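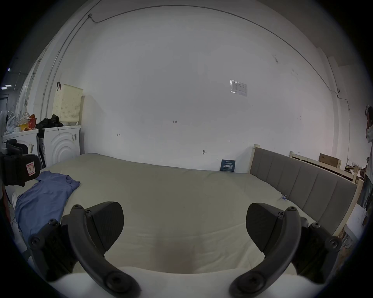
Bed station, gripper fingers open above the fitted position. Refer to sections 2 and 3.

CAMEL BEDDING AND LAUNDRY STATION
Pre-purchase safety and condition checklist, hand-held grippers and room
Site: Drotbridge
Issue: December, replaces the summer issue in full
Result codes: P pass, C pass with comment, F fail, H hold (no order to be placed until closed), N not checked

Section 1. Scope

1.1 Checklist covers hand-held grippers, wrist cameras, the fixed side mount, the bed station and the floor between the bed and the laundry machines.
Result: P

1.2 Checklist does not cover the arm cell. The arm cell has its own sheet and its own budget line.
Result: P
Comment: Two items from the arm cell sheet had been copied into the last issue (guard interlock, teach pendant cable). Removed.

1.3 Equipment on order or under quotation is listed in section 7. Anything found during the inspection that needs money is carried forward to that section with its item number.
Result: P

Section 2. Grippers

2.1 Finger screws and bolts present and tight by hand tool. Check both fingers, both faces.
Result: P
Comment: Socket-head bolts want a proper key. The ball-end key in the drawer is rounded and is marking the heads. Carry forward.

2.2 Finger pads flat, texture intact, no lifting at the edges.
Result: C
Comment: Pads are serviceable. Wear is uneven between left and right on the unit used most for sheets. Swap as a pair. Single pads should not be ordered even where the supplier offers them.

2.3 Pads meet square when closed on a single layer of sheet. Pull by hand at right angles to the fingers. Sheet must not creep.
Result: P

2.4 As 2.3, on a folded edge with seam.
Result: C
Comment: Holds on cotton. Creeps on the brushed fabric. Higuchi quotes a softer pad compound but gives no wear figure for it. Ask for one before committing to more than a trial set.

2.5 No pinch point exposed to the operator's other hand in normal use.
Result: C
Comment: The finger root is open on the present pattern. A printed cover was tried and fouled the camera view at full opening. Written instruction retained: free hand stays off the tool while the trigger is in use. Include root cover in the specification for new units.

2.6 Base plate free of cracks, particularly next to fixings.
Result: P

2.7 Weight with camera and battery fitted is recorded on the unit label.
Result: F
Comment: Labels missing. Weigh and label before the next session. No cost.

2.8 Units of different pattern are stored apart and their spares are not mixed.
Result: F
Comment: Knobs, pads and short bolts were all in one tub. Part of the spend on spares last year was probably for parts already in stock. Tub has been sorted. Divided tray carried forward.

Section 3. Bed station

3.1 Bed frame stable under side load. Push at head and foot.
Result: P

3.2 Headboard fixed, no movement when sheet is pulled over the far corner.
Result: P
Comment: The light wooden frame round the headboard is hard enough to chip a finger. Strike marks should be looked for on the tool after corner work.

3.3 Clearance on the working side of the bed, measured at the narrowest point.
Result: C
Comment: 74 cm. Adequate for one operator. Not adequate for an operator and a second person passing behind, so the present layout limits the station to one set of hands. This affects 7.6.

3.4 Mattress surface clear of pins, clips and loose hardware before the sheet goes on.
Result: P

3.5 Garments used as test pieces are logged by type and fabric and returned to the same bag.
Result: C
Comment: Log is kept. Bags are not always used. The tops of the washing machines are serving as storage for clothing and packages. See 4.4.

3.6 Loose items at the head end of the bed are recorded in the session sheet if they are left in place on purpose.
Result: C
Comment: Booklet at the head end against the wall. No entry found on the sheet. Either enter it or move it.

3.7 Wall marks used for position are legible and their meaning is written down somewhere other than the wall.
Result: F
Comment: Pencil figure 1.23 and arrow marks near it. Units not stated on the wall. The station drawing does not show them. Resolve before any mount is ordered to suit them.

Section 4. Room

4.1 Cables on walls are secured along the run and do not hang within reach of the tool.
Result: C
Comment: Grey cable runs high along the wall behind the bed and down the right-hand part. Clear of the work at present. Identify it and mark it at both ends. If it is redundant, take it out.

4.2 Floor between bed and machines free of trip hazards. Chair pushed in or removed.
Result: C
Comment: An office chair is kept near the working side. Acceptable between runs only.

4.3 Boxes and panels not stored where they can fall towards the bed.
Result: F
Comment: Cardboard box resting on top of the slatted wooden bed frame, white panel leaning close by. Both to go to floor level or out of the room. No cost if stored elsewhere on site. A low rack is priced in 7.4 in case space is refused.

4.4 Tops of washing machines clear when machines are run.
Result: F
Comment: Not clear. Laundry basket, clothing and bags. Machines must not be run in this condition. Basket may stay if the strap is tucked in and the machine is isolated.

4.5 Notices on walls current and readable from working position.
Result: N
Comment: Sleeved notice by the bed has a printed table. Issue state not confirmed.

4.6 Detection and lighting fittings unobstructed, test record available.
Result: N
Comment: Belongs to the building file. Request copy.

Section 5. Fixed side mount and sheet holding

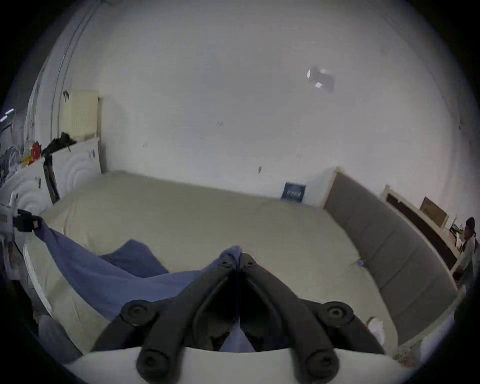 Photo: Camel station file, Drotbridge. Sheet held between the gripper and the side clamp.

5.1 Clamp grips one corner of the sheet without the operator's help while the tool takes up another part of it.
Result: P
Comment: Tested by hand pull at each end and then with the tool. Repeat after any change of fabric.

5.2 Clamp bracket does not rotate under load.
Result: C
Comment: Slight rotation at the end of the pull. Retightened. A keyed bracket would remove the question. Skandel lists one, lead time on request, price on request. Neither had been received at the time of writing.

5.3 Knobs on gripper fingers finger-tight and checked before each run.
Result: P
Comment: Add to the start-of-run card. At present the check is done from memory. Plain spare knobs are cheap and should be held in stock.

5.4 Sheet does not wedge between the fingers below the grip.
Result: C
Comment: Fabric is drawn into the gap under the pinch when a deep fold is taken. It comes out easily if the fingers are opened fully first. Pulling it out sideways loads the pads. Add one line to the operator card.

5.5 Side mount and bracket have no sharp edges at sheet height.
Result: P

5.6 Camera field takes in both gripping points at the working position.
Result: P
Comment: The wide lens gives strong curvature towards the edges. Measurements are not to be taken from the recordings for purchasing purposes. Use a tape.

5.7 Radiator surface temperature checked with sheet draped as for a long pull.
Result: N
Comment: Heating was off on the day. Recheck when it is on.

Section 6. Service life and records

6.1 Running hours recorded for each gripper.
Result: C
Comment: Recorded for the newer units only. One has passed 100 hours on its original pads.

6.2 Pad changes recorded with hours and fabric.
Result: F
Comment: Dates are recorded, hours are not. A replacement interval cannot be worked out from the present log, so the quantity in 7.1 is an estimate.

6.3 Failed parts kept for inspection.
Result: P

Section 7. Carried forward to the equipment budget

7.1 Finger pads, standard compound, pairs. From 2.2 and 6.2. Approve.

7.2 Finger pads, soft compound, one trial set from Higuchi, 57 pounds. From 2.4. Approve once the wear figure has been supplied.

7.3 Hex keys, spare knobs, divided tray. From 2.1, 2.8 and 5.3. Approve, buy locally.

7.4 Low storage rack. From 4.3. Hold pending answer on storage space.

7.5 Keyed side bracket, Skandel. From 5.2. Hold, no price.

7.6 Second hand-held gripper with root cover and camera, 1383 pounds as quoted, delivery excluded. From 2.5. Hold. The quotation assumes two operators at the bed, which 3.3 does not allow. Three ways forward: move the bed away from the laundry machines, place the second unit at another station, or leave the line until next year. Moving the bed invalidates the wall marks in 3.7 and the side mount position, and both would need setting out again.

7.7 Batteries. No finding. Do not reorder under this sheet.

Section 8. Closing conditions

Items coded F at no cost to be closed before the next session: 2.7, 3.7, 4.3, 4.4.
Item 6.2 to be closed by adding an hours column to the log.
Items coded N to be checked and entered on this sheet, not on a new one.
Items 7.4, 7.5 and 7.6 return to the planning meeting with this sheet attached. Quotations to be dated and to state delivery separately.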